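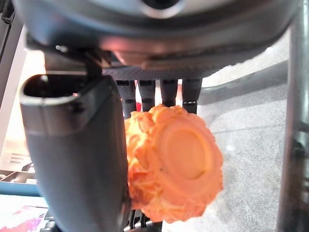
首页 百科 分类 地方产业 随机条目 最近更改

橙色釉

橙色釉是陶瓷釉料中呈橙黄至橙红色的一类色釉的统称。按呈色元素的不同，常见的有铁系、铬铅系、铀系和镉硒系。橙色介于红、黄之间，传统陶瓷中单独归类的情况不多，中国旧有的釉色名称里，与之接近的多归入黄釉、酱釉或矾红一类。作为独立的商品釉色，橙色釉主要出现在二十世纪以后的日用陶瓷、卫生陶瓷和建筑瓷砖中。

名称

中文文献中又写作“橘釉”“橙釉”“柑色釉”。“橘釉”一词容易与“橘皮釉”混淆，后者指釉面起伏如橘皮的质感，可以是任何颜色，与呈色无关。盐釉器物表面常见橘皮纹，颜色多为灰、褐。英语行业用语中橙色釉一般直接称 orange glaze，部分产品目录另用 tangerine 或 coral 指偏红的品种，界限不统一。

呈色原理

铁系。以氧化铁为着色剂，在氧化气氛中烧成。铁含量较低时釉呈淡黄，增加后转为黄褐、红褐。若釉中含有一定量的骨灰或其他磷酸盐，并含镁，冷却过程中铁可在釉面析出细小晶体，呈柿红色至橙红色，日本称为“柿釉”。这类釉色调偏暗，受冷却速度影响较大，同一窑内上下层的色差往往明显。

铬铅系。铬在高铅、低铝的釉中可生成铬酸铅类化合物，低温下呈橙色至珊瑚红色。温度升高后颜色迅速转绿，因此只适于低温烧成。铬铅釉遮盖力强，色调鲜明，曾大量用于装饰性器物，但釉中铅和铬均有毒性，现已不用于食器。

铀系。铀的氧化物在铅釉中呈橙红色，在硼釉中偏黄。二十世纪上半叶欧美若干厂家曾以此生产成套餐具。战时铀原料受到管制，产量下降，其后虽有恢复，最终被其他色料取代。现存器物具有微弱放射性，一般作为收藏品陈列，不建议盛放食物，尤其是酸性食物。

镉硒系。硫化镉为黄色，加入硒后形成固溶体，随硒的比例提高，颜色由橙黄经橙红变为深红。镉硒色料直接加入釉中时容易分解变黑，早期只能用于低温釉上彩。二十世纪后期出现硅酸锆包裹色料，把镉硒晶体封在锆英石晶体内部，耐温性大为改善，可以用于中高温釉。目前市售鲜橙色陶瓷多属此类。

此外还有以镨黄与铁红调配的做法。两种色料都比较稳定，成本较低，但混合后彩度不足，多呈杏色或浅陶土色，常见于外墙砖。

烧成

包裹型橙色釉通常要求氧化气氛，窑内通风充分。升温阶段若坯体中有机物未排净，逸出的气体会使釉面出现针孔，并在孔缘形成灰黑色圈。一般做法是先以较高温度素烧，再施釉低温釉烧。球磨时不宜长时间研磨包裹色料，否则包裹层破损，镉硒外露，烧后发暗。通常将基釉磨好后再加入色料，短时搅拌过筛。

施釉厚度对色调影响显著。釉层过薄时坯色透出，边棱处泛白或泛褐；过厚则易流釉，底足粘板。喷釉比浸釉容易控制，但在把手与器身相接处仍需补釉。

地方生产

杜恩顿（Durnton）一带早年以铅釉红陶为主，产品多为储物罐和花盆。当地陶土含铁较高，罩透明釉后自然呈橙褐色，工匠称之为“土橙”，并不另加色料。西凯拉（Siqueira）陶厂设立后，改用白色化妆土打底，再施铬铅釉，颜色较原来明亮。该厂原有窑3座，其中2座专烧色釉，最高釉烧温度为840摄氏度。停用铅釉后，两窑改作素烧。

贾克斯特德（Jakstead）的生产起步较晚，以瓷砖为主。其橙色砖按深浅编号，采用包裹色料，主要供浴室和店铺门面使用。配色时在同一块样板上分格试釉，与前批留样比对后才投入生产。图洛瓦德（Tullovard）陶瓷陈列馆收有两地各时期的样板，其中一块杜恩顿花砖背面刻有配方缩写，至今未能全部释读。

陶瓷研究者卡蒂亚·孔塞桑（Kátia Conceição）曾对西凯拉陶厂的废品堆作过整理，认为该厂后期已尝试以镨黄代替铬铅，但成品偏灰，没有列入售品目录。她的整理记录中，此类试片共90件，多数碎裂，釉面保存尚好。

检测与安全

铅和镉的溶出量是橙色釉食器的主要检测项目。常规方法是将稀醋酸注入器内，在规定温度下静置一昼夜后测定浸出液中的含量。包裹色料在配比和烧成得当时溶出量较低，但不能据此免检。口沿部位与唇接触，许多厂家在此处留白或改施透明釉。

无标记的旧橙色餐具难以凭目测判断釉料种类。铬铅釉与铀釉外观相近，后者可用辐射检测仪分辨；铅含量可用便携式X射线荧光仪测定。市售的擦拭试纸只能作初步参考，结果为阴性时不能排除釉层内部含铅。

保养

铅釉橙色器物质地较软，易被金属餐具划伤，长期接触酸性液体后会失去光泽。清洗时宜用软布和中性洗剂，不宜使用洗碗机。釉面出现虹彩状薄膜，多为铅釉表面受侵蚀所致，不应用研磨剂去除。

参见：柿釉、矾红、化妆土、包裹色料

本页最后修订于2018年2月25日

分享 2 评论 3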